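Tisine: checking the wrist camera view before you record demonstrations

When we train a grasping policy from demonstrations, the wrist camera is usually the most important input, and it is also the one people check the least. In the Astdale project we lost a full set of recordings in December to a camera that had turned a little in its holder. The policy trained on them reached for every object too far to the left. The steps below take a few minutes and we now do them before each session.

What you need: the arm with the gripper mounted, the Tisine recorder running, and a table with a plain matte surface. Tighten the camera holder before you start.

Step 1. Send the arm to the home pose and wait until it stops fully. Then open the gripper with the command "open full". Do not open it by hand, the encoder will keep the old value.

Step 2. Take all objects out of the space between the fingers. Other things may stay on the table if they will also be there during the recording.

Step 3. Save one still from the wrist camera and look at it in full size. Compare the two sides. Both finger plates should come in from the bottom and their tips should be at nearly the same height.

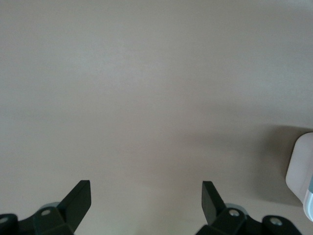 Wrist view with the gripper open. The tips of both plates and the bare table between them are visible.

Step 4. Measure the height of each tip in pixels, from the bottom of the image. We accept a difference of up to 6 pixels. If it is larger, loosen the holder, turn the camera a very small amount and save a new still. Repeat until the value is good, then tighten again and measure one more time, because tightening can move it.

Step 5. Look at the shadows. A soft shadow from an object at the side is fine. A hard shadow that crosses the area between the fingers is a problem, and you should move the lamp.

Step 6. Store the still in the session folder with the name "reference". Take a second one after every 12 demonstrations and compare it with the first.

Does it matter for the result? We trained the same policy two times, each with 186 demonstrations of picking up a small block. With the check, it succeeded in 33 of the test trials. Without the check it succeeded in fewer than half of that number. The test was done on one arm only, so please take it as a first result. The Boateng gripper has longer fingers and we have not tried the 6 pixel limit there.

If the tips are level but the policy still misses to one side, check the crop setting in the recorder. The default crop is centered, but old session files can carry their own value and the recorder loads it without a message.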